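Paths and Edges: Reading a Small Park
Handout for Session 4, Grounds and Open Space (evening group)
Galtbridge Adult Learning Centre

Bring this with you on Wednesday, along with a pencil, a tape measure and shoes you don't mind. The last group was told about shoes as well.

1. Where we have got to

Last time we dealt with gates and entrances, and spent a long while on the bin at the Nelard Road gate, more than the bin deserved. This session is about what happens once people are through the gate, which in most parks is that they walk along something flat and grey and think about their tea.

Paths are the dullest part of any park plan and usually the dearest. A flower bed that fails can be dug over in an afternoon. A path that fails stays where it is for years, gathering puddles and letters of complaint. It deserves a closer look than it gets, and for two hours it will get one.

Terms you should know before we start:

Surface course: the top layer, the bit you walk on.
Aggregate: the stone in the mix. When the black binder wears off the top, you start to see it as pale flecks.
Edging: whatever stops the path wandering off into the grass. Timber, concrete, brick, steel, or hope.
Verge: the strip directly beside the path. It belongs to the mowing team on paper.
Desire line: a path made by feet, against the wishes of a designer.
Crossfall: the slight sideways tilt that gets rain off the surface. If you can see it from a distance, there is too much of it.

2. The straight path problem

A straight path is cheap to set out and easy to sweep. It is also a long thing to look down. Walkers judge how far they have to go by how far they can see, so a straight path over level ground feels longer than it is. On the Galtbridge exercise last August, the group guessed the length of a stretch before taping it, and the guesses ran from 30 metres to 90. The tape said 67. The person who guessed 90 had a bad knee and should be listened to, as that is exactly the sort of visitor a path is for.

There are three usual remedies. You can put something at the far end worth walking towards. You can put something along the side. Or you can bend the path, for which you need a reason, or people will cut the corner by the second weekend and you will have a desire line and a sulk.

Look through the four views that follow before reading on. Write down, for each, where your eye goes first and where you would expect the first repair bill. Two minutes, no conferring.

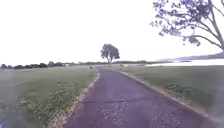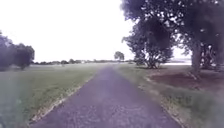
A paved path with grass to either side, in all four.

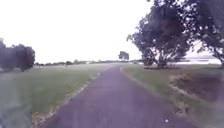
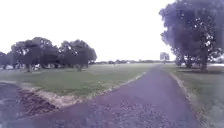 3. Edges, and what they tell you

Most of the trouble with a path begins at its edge. The middle gets the feet and the prams, but it is supported on both sides and puts up with a good deal. The edge has tarmac on one hand and soil on the other, and the two have never got on. In the first of the views you can see the argument in progress on the left, where a strip of bare soil, gravel and weeds runs between grass and asphalt, with tufts creeping over it here and there. The right side of the same path has a low raised kerb, and the line is much firmer. Same path, two edges, and a fair case for spending money on kerbs, if you have any. There is a thin crack across the surface in the foreground too. Put it in your notes as a crack and leave it there. Students like to diagnose cracks, and from a photograph it is a parlour game.

When you survey an edge, record what you find and keep your theories in a separate column. "Bare strip, left side, weeds" is a finding. "Mower driver in a hurry" is a theory, and quite possibly slander.

Things worth a line in the survey:
Is there any edging at all, and can you still see it?
Does the bare strip stay the same width?
Is the soil higher or lower than the surface? (Higher, and the rain can't leave.)
Which plants have moved in? Clover and plantain will do, there is no need for Latin.

4. Trees beside paths

A tree by a path gives shade, leaves, roots and opinions. The second view has a large spreading tree on the right and a broad patch of bare reddish-brown earth beneath the canopy, and it is a useful thing to argue over. Grass under a dense crown is short of light and usually of water as well, and reseeding it every spring is a fine way to feed pigeons. The Dolix seed tables in your folder list a shade mix. Read the small print at the foot of the page, where the word "dense" is quietly left out.

Options for discussion:
Leave it bare and call it natural.
Mulch it, with a clean edge so that it looks deliberate.
Plant something that likes shade and doesn't mind being sat on. Suggestions welcome, as the course has been looking for this plant for years.

5. Bends

Compare the fourth view with the other three. The path sweeps towards the right before straightening, and the pale edging on its left follows the curve. To the left there is also a wedge-shaped bed of churned brown soil, pointing in towards the middle. A wedge is an awkward shape to plant. The thin end is too narrow for shrubs and too close to feet for anything you are fond of, and it is where the Jayasinghe method (Reading 2 in your folder) would tell you to use paving or turf and stop being sentimental.

Try drawing the wedge three ways, once as shrubs, once as turf, once with the point squared off. Keep the path as it is. Moving the path is a favourite student answer and costs more than the rest of the park.

6. Work for Wednesday

a) Choose a path you use often. Survey the edge on both sides, in pencil, on the sheet provided.
b) Guess its length, or the length of one stretch. Tape it or pace it afterwards, and bring both numbers. Do not adjust the guess.
c) Sketch the path from one end, horizon included, and mark what you would put at the far end, if anything.
d) Write up to 1000 words on whether the path should bend. "No" is acceptable as a conclusion but not as the whole essay.

Reading: folder sections 2 and 5. Section 3 is on drainage and can wait until it rains.

Spare survey sheets are on the shelf by the door, under the leaflets for pottery.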